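The Flurnmont Closure, Seventeen Years On

2023-03-05

The Flurnmont savings bank closed its doors in August, with 1616 depositors on its books and no public notice beyond a sheet taped inside the window. Most histories of the valley now divide at that month. Pay records, school rolls and church registers all change shape after it.

Berhanu Negash has spent much of his working life on those records. His method is plain. He takes one household, follows it through the tax lists for 17 years, and notes each move, sale and new debt. He has done this for 103 households so far.

"People date things from the closure even when the dates don't fit," he says. "They'll say the mill at Caldeira shut because of it. The mill had shut the winter before."

The error matters. A shared memory of one bad month tends to pull earlier losses toward it, and the slow decline that came first drops out of the account. Estíbaliz Esteban, who edited the Zesamero oral history, found the same drift in her interviews – speakers under 40 placed nearly every hardship after the closure, while their parents placed half of them before it.

Negash does not treat the closure as minor. Deposits above 900 were frozen for two years, and the families who held them were the ones who hired. What he disputes is the clean line. In the tax lists the fall starts early, steepens in August, and then levels off sooner than anyone interviewed remembers.
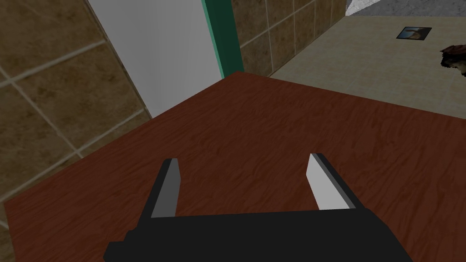
His next set of households comes from Flaltora, where the bank had no branch and the same decline shows up anyway.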